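Search this site
Search
Enter keywords

About us

Nistow is a memorial writing and funeral notice service. We write obituaries, newspaper notices, orders of service and eulogies for families, and we help people who would like to set down their own life story while they are able to. We work from a small office in Ruvent, above the old seed merchant's, and we deal with families all over the country by phone, post and email.

How the service began

The firm started as a typing and printing business. Local funeral directors used to send families round to us to have an order of service printed, usually at short notice, and many of them arrived with a few lines on the back of an envelope and a deadline from the newspaper. They would ask whether we could tidy it up. After a while the tidying up took longer than the printing, and we began charging a small fee for it and gave it a page of its own in the price list.

The printing press went some years ago. Orders of service are now printed for us by Elonum, a short walk away, and we check every proof before it goes to the family. The writing is done in the office by 3 of us, all with a background in local newspapers. One of us spent a long time on the births, marriages and deaths desk and can still tell you the line rates of papers that no longer exist.

What we write

Most of our work falls under one of these headings.

Newspaper notices. A short notice giving the name, age, place, close family, and the time and place of the funeral. Papers charge by the line or by the word, so we write to a length agreed with you first and tell you what the paper will charge before anything is placed. We can place the notice for you or hand you the wording to place yourself.

Full obituaries. A longer account of a person's life, for a website, a parish magazine, a club newsletter or a trade journal. These are normally between 400 and 900 words. Some families want the whole story from birth onwards and others would like most of it to be about the allotment.

Eulogies. Written to be read aloud, by a relative, a friend or whoever is taking the service. We write them for the person who will be reading, so we like to speak to that person as well. A eulogy that suits a retired head teacher does not suit a grandson of nineteen. We print the reading copy in large type with wide spacing, and send a spare.

Life stories. For people who want to write their own. These take longer and are done over several conversations. Some are meant to be used as an obituary in time and some are simply for the grandchildren.

Corrections and second notices. If a notice has gone out elsewhere with a mistake in it, such as a missing sister or a misspelt maiden name, we can draft the correction and deal with the paper. We don't charge for this if the original was ours.

How we work with families

The first conversation is free and takes as long as it takes. It is nearly always by phone. We ask for the basic facts, and then we ask you to talk. We would sooner have too much than too little, and nothing needs to be in order. People often remember the most useful thing when they have put the phone down, so you will be given a direct number to ring back on. 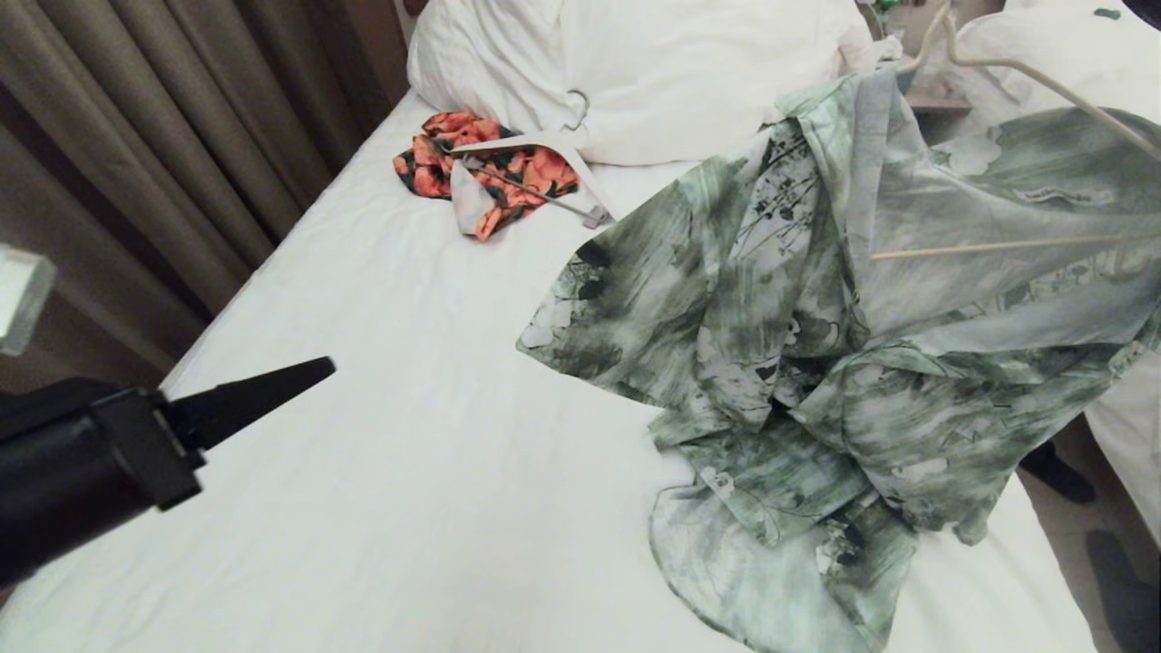

After that we write a draft and send it to one named contact in the family. We ask for one contact only. In the past we have had different changes arriving from three brothers on the same afternoon, with the paper's deadline at five o'clock, and it did not make things easier for anyone. The contact can show the draft to as many people as they like and then send us one set of changes.

Two rounds of changes are included in the price. Spelling of names, dates and places can be corrected at any point up to printing and never counts as a round.

Facts and dates

We check what we can. If you tell us that someone served an apprenticeship at a particular works, or played for a particular club in a particular season, we will try to confirm the name and the years. Families are often a year or two out, and somebody at the funeral usually knows. Where we can't confirm something we will tell you, and you can decide whether to leave it in, leave it out or put it more loosely.

It helps if you can have the following to hand:

the full name, including any middle names and the name the person was known by
date and place of birth
parents' names, if they are to be mentioned
marriages or partnerships, with years
children, stepchildren and grandchildren, in the order you want them listed
schools, jobs, service, clubs, chapels and teams
the date, time and place of the funeral, and any wishes about flowers or donations

Don't worry about gaps. Very few families can fill in all of it.

The order of names

More calls come to us about the order of names than about anything else. There is no rule. The older custom puts the husband or wife first, then children by age, then grandchildren, then brothers and sisters. Plenty of families do it differently, and second marriages and estrangements all have to be thought about. We will ask you directly who is to be included and who is not. It is an awkward question and we have found it better to ask it early. We don't need to be told the reasons.

What we don't do

We are not funeral directors and we don't arrange funerals. If you have not yet chosen a funeral director we can't recommend one, as several of them send families to us and it would not be fair on the others.

We don't write anything that the family knows to be untrue. We do leave things out when asked. A notice doesn't have to mention the cause of death, and it doesn't have to say "peacefully" or "after a long illness" unless you want it to.

We don't contact families who have not contacted us. We do not read through death notices looking for work, and if anyone rings you claiming to be from Nistow before you have been in touch with us, please let us know.

Life stories and the Chiu collection

The life story service grew out of a project called the Chiu collection, which recorded the memories of people who had worked in the mills, shops and market at Ruvent. We were asked to turn the recordings into short written lives, each of which could be read in ten minutes. There are 181 of them, and they are kept in bound volumes in our front office, where anyone may come in and read them. Please ring first - the front office is small and we may have a family in.

Working on the collection taught us a good deal about asking questions. People asked to describe their lives tend to give a list of jobs. Asked what they had in their sandwiches, or who they walked to work with, they will talk for an hour. We use the same sort of questions now with everybody.

A life story normally takes four to six conversations, spread over a couple of months. We can visit if you live within reach of Ruvent. You keep the copyright, and we keep a copy only if you ask us to. Some people come back each April to add a bit.

Prices

A newspaper notice costs £45, plus the paper's own charge, which we pass on without adding to it. A full obituary or a eulogy is £200. If you order both together the second is half price, as a lot of the ground is the same. Life stories are quoted for separately after the first conversation.

There is no charge for a notice for a baby or child.

We send the bill after the funeral and give 2 months to pay. If the cost is being met from the estate we are used to waiting for probate, but please tell us at the outset so that reminders aren't sent to you.

Opening hours and deadlines

The office is open from 9am to 5.30pm on weekdays. The phone is answered until 8pm by whichever of us is on the late turn. Messages left overnight are listened to first thing.

A notice can usually be written and placed in a day if we hear from you before noon. A eulogy or full obituary needs three working days, and we would like five. If you have less time than that, ring anyway and we will tell you plainly whether it can be done.

The stairs to the office are steep. If they would be difficult for you, we can use a room on the ground floor by arrangement with the shop. There is parking behind the building for two cars, and the entrance is easy to miss - it is the archway before the chemist's.

Keeping your information

We keep notes and drafts for a year in case a family wants a further copy or a notice for an anniversary. After that they are destroyed. Photographs lent to us for an order of service are scanned on the day they arrive and returned by recorded post. We have never been comfortable holding on to them for longer than that.

Related pages

Writing a notice: what the papers ask for
Reading a eulogy aloud
Anniversary and in memoriam notices
Wording for donations and flowers
Visiting the Chiu collection
Price list
Contact the office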